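How to Score a Club Cricket Match: Guidance for New Scorers

Ornitz District Cricket Association
Revised 08/12/2021

Every match in the Kwiatkowski Shield must be recorded by two scorers, one appointed by each club. The scorers sit together, keep separate books, and compare their totals throughout the innings. This page sets out the procedure for members scoring their first match. It should be read alongside the competition rules, which take precedence where the two differ.

Before the toss

Scorers should arrive in time to collect both team sheets from the captains. Copy the names into the book in full, with initials, and confirm the spelling of any you can't read. Enter the date, the ground, the competition and the names of the umpires. Leave the batting order blank until each batter walks out.

Bring two pens, a pencil, an eraser and a watch. Clubs using the Plornever scoring application must also keep a paper book. The paper book is the official record.

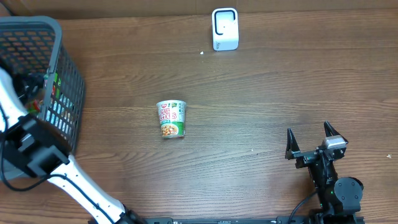
Cup Noodles on a wooden table.

Recording each delivery

Every ball is entered in three places: the batter's line, the bowler's analysis and the running total. Work in the same order each time.

1. Wait for the umpire's signal, if there is one.
2. Acknowledge the signal by raising a hand or a white card.
3. Enter the runs against the batter.
4. Enter the same delivery in the bowler's box for that over.
5. Cross off the running total.

A ball from which no run is scored is shown as a dot. A wide is shown as a cross and a no-ball as a circle. Runs scored off the bat from a no-ball are written inside the circle and credited to the batter. Byes and leg byes go to extras and are not charged to the bowler.

At the end of the over, add the bowler's runs and agree the total with your fellow scorer before the next over begins. If six legal deliveries produced no runs against the bowler and no wides or no-balls, join the dots to form the letter M. An over of this kind that includes a wicket is marked with a W.

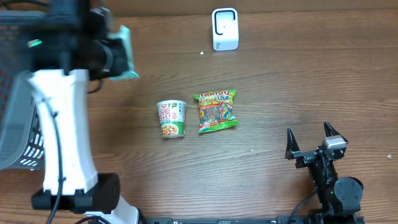 What should a scorer do if the two books disagree during play?
Play continues while the scorers look for the difference. Begin with the last total on which both books agreed and compare each over from that point. If the error can't be found, speak to the umpires at the next interval.

Recording a wicket

Draw a line after the batter's final entry and write the method of dismissal, the fielder where one is involved, and the bowler. A run out is not credited to the bowler. Note the team total at the fall of the wicket and the number of the outgoing batter. Partnerships of 200 or more should be reported to the Association for the records page, together with a copy of the relevant sheets.

Closing the innings

The batters' runs plus extras must equal the team total. The bowlers' figures, plus byes, leg byes and any penalty runs, must give the same number. Do not sign the book until both checks agree.
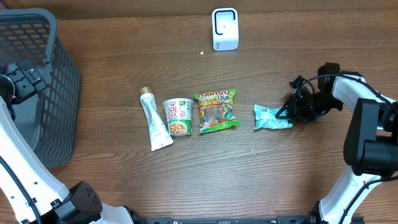 Packaged food items and a mesh basket on the table.

Submitting the result

Both scorers and both umpires sign the completed sheets. The home club sends them to the Association within 3 days of the match. Sheets from matches at the Trindetti Ground may be left in the box at the pavilion office.

Books for the full season must be returned by the end of December.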